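Tidy-Up for Hire: Does the Piltora Sorting Service Earn Its Fee?

By our technology desk

The brochure for Piltora promises that a robot arm will "take clutter off your hands." Boreck, the company that rents it out, has been saying this to day cares, thrift stores and toy libraries since July, and the pitch is simple enough. You pay a monthly fee, an arm arrives, and somebody from Boreck teaches it where your stuff goes.

The fee is $579 a month, with a $100 setup charge on top. For that you get one arm, one gripper and software from a firm called Louro, which handles the part that decides what to grab. You also get 10 hours of remote support. After that the meter runs.

I went to see it at work with one question in mind. Plenty of machines can pick up a block when the block is sitting by itself on a clean surface. Real toy bins are a mess of things that roll, squash and tangle, and that is where these products tend to fall apart.

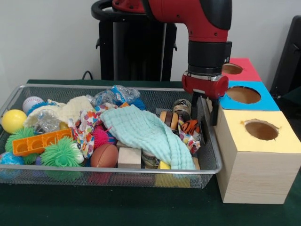 Boreck's sales people like to talk about "mixed goods," and to be fair they don't rig the mix in their favor. A baseball is one kind of problem and a waffle-textured cloth is quite another. Rubber balls with spines give two stiff fingers plenty to catch on. Clear plastic is hard for cameras to make out, and I wish more vendors would demo with it.

What bothers me is the language around the results. The rental contract talks about "assisted sorting," and you have to read to page 17 to learn what the assistance is. A person may step in, at the site or from a desk somewhere else, whenever the software isn't sure. There is no limit on how often that can happen, and the customer gets no report of it. If you are paying for automation, you ought to know how much of it you are getting.
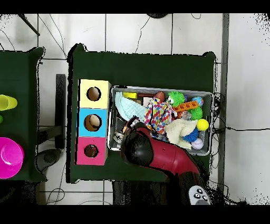

Then there is the matter of space. The brochure shows the arm tucked neatly into a corner, but a working setup wants a table, power, cables and enough clear floor that no child or shopper can wander into reach. Boreck's own site guide asks for a barrier wherever the public is present. The barrier is extra. So is the second bin, if you want one.

I also compared it with Flomex, the obvious rival, which sells its arm outright and leaves the training to you. Flomex is the worse choice for a small shop with no technical staff, and its manual is a slog. But it keeps a plain log of every pick, every drop and every time a human took over - and it shows the log to the owner. Boreck could do the same tomorrow.
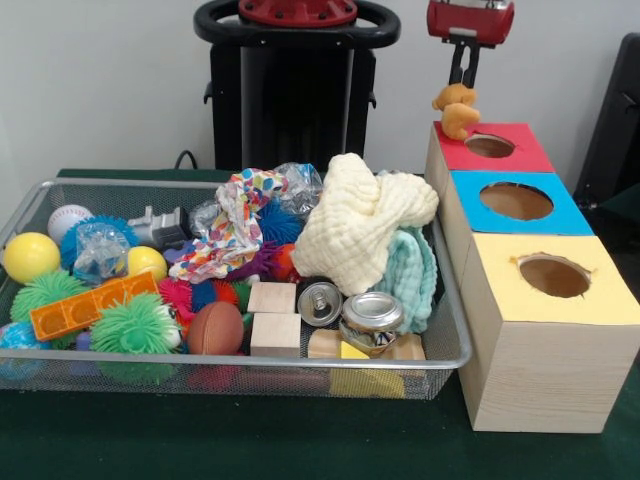
Soft toys are where Boreck claims its biggest gains over last year's version, and the company may be right. I can't check, and neither can you, until it publishes drop rates by type of object. I asked for those on 8th February and was sent the brochure again.

A toy library with a large daily intake might find a month's rental worth a try, provided the manager keeps a tally of her own. A day care would do better with labeled tubs and five minutes of singing before lunch. As for thrift stores, sorting there means judging what is worth selling, and Piltora makes no attempt at that.

Boreck says a cheaper plan is coming, with fewer support hours. I'd want the log before the discount.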